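Dirnier 2.3 사용 후기: 소형 로봇 팔용 정책 실행 도구

작성: 2023년 6월 / 분류: 제어 소프트웨어

Dirnier는 학습된 조작 정책을 저가형 서보 팔에서 실행하는 런타임이다. 그동안 쓰던 Certon은 추론과 서보 통신이 한 스레드에 묶여 있어 추론이 늦어지면 팔도 같이 멈췄다. Dirnier는 둘을 분리하고 그 사이에 액션 큐를 둔다. 평가 과제는 블록을 집어 그릇에 넣는 동작 하나로 한정했다.

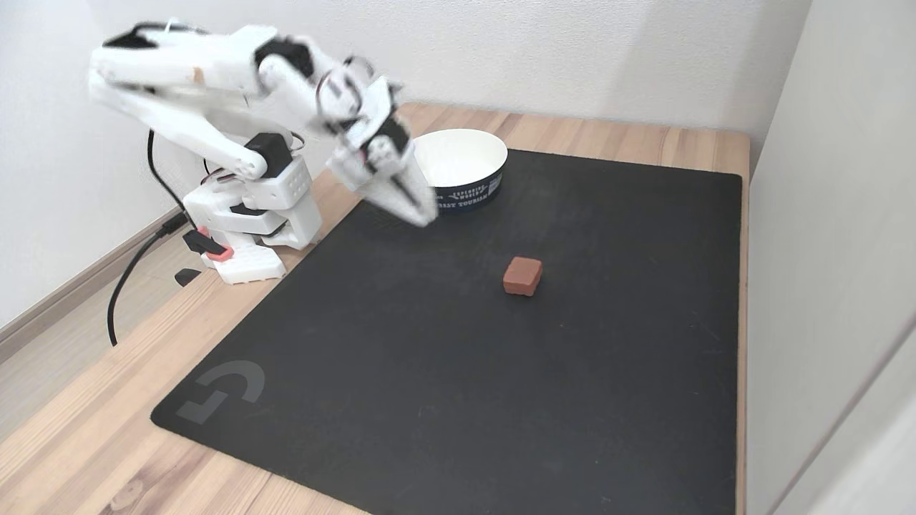 매트 위의 블록과 움직이는 중인 팔. 그리퍼는 그릇 왼쪽 앞에 있다.

설치는 패키지 하나로 끝나지만 캘리브레이션 파일은 Certon 형식을 읽지 못한다. 관절 영점을 다시 잡는 데 15분이 들었다. 제어 주기는 기본값 그대로 78Hz로 두었고, 추론 지연은 평균 70ms 정도였다. 큐가 비면 마지막 목표 각도를 유지하므로 Certon에서 보이던 끊김은 줄었다. 대신 청크 경계에서 손목 관절의 목표값이 튄다. 보간 옵션을 켜면 완화되나 문서에는 옵션 이름만 있고 단위 설명이 없다. 소스를 열어 보니 밀리초였다.

그리퍼 쪽은 더 손이 간다. 닫힘 판정이 위치 오차 기준이라 작은 물체에서는 임계값을 직접 낮춰야 한다. 부하 전류 기준으로 바꾸는 플래그가 있으나 로그에는 전류값이 남지 않는다. 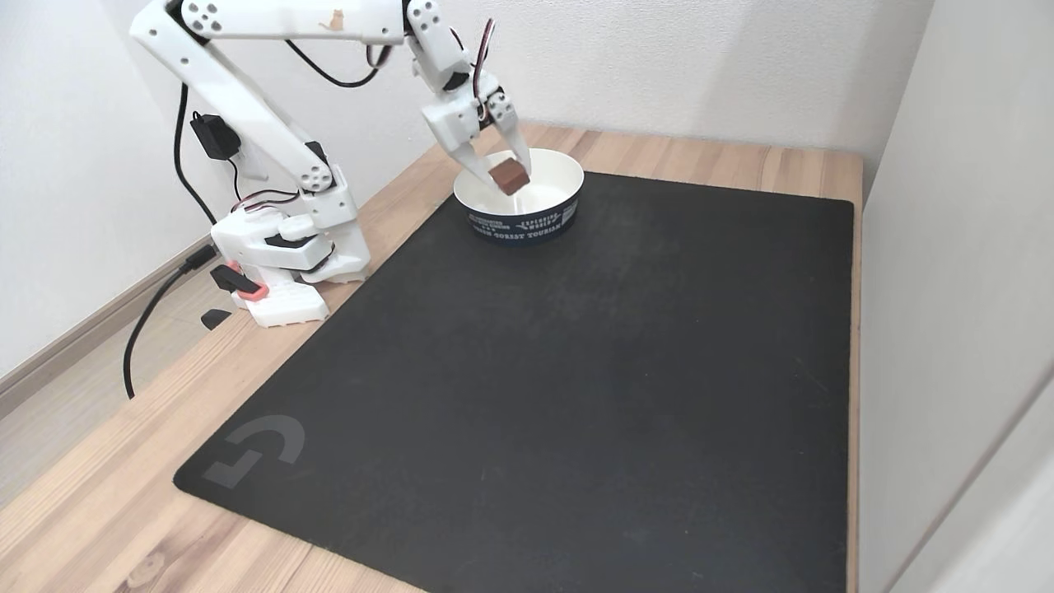

그릇 테두리 바로 위에서 큐브를 물고 있는 그리퍼.

로그 뷰어는 쓸 만하다. 목표 각도와 실제 각도를 같은 시간축에 겹쳐 보여 주고, 구간을 잘라 재생할 수 있다. 다만 한 세션이 900초를 넘으면 스크롤이 눈에 띄게 느려진다.

장점: 비동기 추론, 로그 재생, 짧은 설정 파일
단점: 캘리브레이션 비호환, 부실한 옵션 문서, 전류 로그 없음

Certon에서 추론 지연 때문에 고생하고 있다면 옮길 이유가 된다. 지연이 문제되지 않는 환경이라면 다음 버전의 문서를 보고 결정해도 늦지 않다. 양팔 구성은 시험하지 않았다.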